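The Plate That Goes Round

The microwave at Estik gets used from seven in the morning, when the first people come in to warm up oatmeal, until the last tenant has finished reheating soup at night. Estik is a shared workspace on the second floor of a former button warehouse, and the microwave belongs to all 188 of its members, which means that for a long time it belonged to no one in particular. In January the smell got bad enough that two people moved their desks.

Octavian Crăciun was given the job of doing something about it. He runs the front office, handles the mail and the keys, and had spent eleven years before that in a hospital kitchen, where the microwaves were wiped out after every shift and the log was signed. He did not want a log at Estik. He wanted people to understand the machine a little better than they did.

"They clean the door," he told me. "The door is the part you look at. The food goes everywhere else."

What happens inside a microwave is simple enough. Water in the food heats up fast, some of it turns to steam, and the steam carries fat and sugar with it. When a bubble forms under a thick sauce it bursts and throws the sauce at the walls. Most of the spray hits the ceiling, where few people look, and the rest runs down or drops onto the turntable. The next time the machine runs, everything that was left from the last meal is heated again. After a week of this, tomato sauce is closer to varnish than food.

Crăciun's method takes eight minutes, and he has timed it. He fills a bowl halfway with water, adds two spoonfuls of white vinegar, stands a wooden spoon in it so the water does not boil over all at once, and runs it on high until the window fogs. Then he leaves the door shut. The waiting is the part people skip, and it does most of the work. Steam needs time to get into the dried food. He gives it five minutes and uses them to wash the glass plate from the last time someone forgot.

When he opens the door he starts at the top. The ceiling comes clean in one or two passes if the steam has done its job, then the back, then the sides, and the floor last of all. He uses a damp cloth, folded in four so there is always a clean face to turn to. Paper towels fall apart against the rough spots and leave lint in the vents. Scouring pads scratch the lining, and once the coating is broken the metal underneath can rust. A rusted cavity is the end of a microwave.

He pays particular attention to the ring under the plate. It is a plastic hoop with small wheels, and the wheels pick up crumbs and rice until they stop rolling. A plate that jerks or grinds usually has nothing wrong with it except a dirty ring. Crăciun has seen two microwaves thrown out for this, one of them less than a year old. He took the second one home, washed the ring in the sink, and still uses it.

The glass plate is tougher than most people think and can go in a dishwasher, though he prefers to wash it by hand. He lets it cool first. Hot glass under a cold tap can crack, and a replacement plate has to match the old one in width and in the shape of the hub underneath, where it locks onto the drive. Estik waited almost three weeks for one last fall. The supplier, a small parts dealer called Skusudska, sent the wrong size, then the right size with a chip in it, then the right one.

For the full job the microwave comes off its shelf. Dust gathers in the vents at the back and sides, and nobody can reach it in a kitchen corner. Crăciun unplugs it and carries it to a table with enough room to set the plate down beside it and walk around to all four sides. A round table is good for this, he says, but any table will do if it does not wobble.

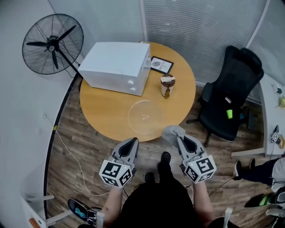

The outside gets the same damp cloth with a drop of dish soap, wrung out hard. He never sprays cleaner straight at the controls. Liquid works its way in behind a knob and sits there, and the first sign of trouble is a timer that sticks. Knobs on many older models pull straight off and can be washed in a bowl, but he tells people to check the manual before they pull.

The door seal gets a wipe around its whole length, and so does the edge it closes against. Food stuck there keeps the door from shutting flat. If the door is bent or the latch is loose, cleaning is finished and the microwave should not be used until it has been looked at. He will not open the casing himself and does not let anyone else try. The parts inside can hold a dangerous charge after the plug is out.

Smells are a separate matter. Burned popcorn is the worst of them and fish comes second. Vinegar helps, and so does an open dish of baking soda left inside overnight, with a note on the door so it does not get cooked. Mostly he leaves the door ajar for an hour. The design studio down the hall, Vistis, once tried coffee grounds, and the microwave smelled of popcorn and coffee until spring.

The members have changed their habits some. There is a stack of vented covers on top of the fridge now, bought from Gavrilă, the housewares store on the corner, and on most days a few of them are in the drying rack, which means they are being used. The full cleaning happens every other Saturday, before the building fills up. Crăciun puts the ring back first, then the plate, gives it a turn with one finger to make sure it has seated, and plugs the microwave in again.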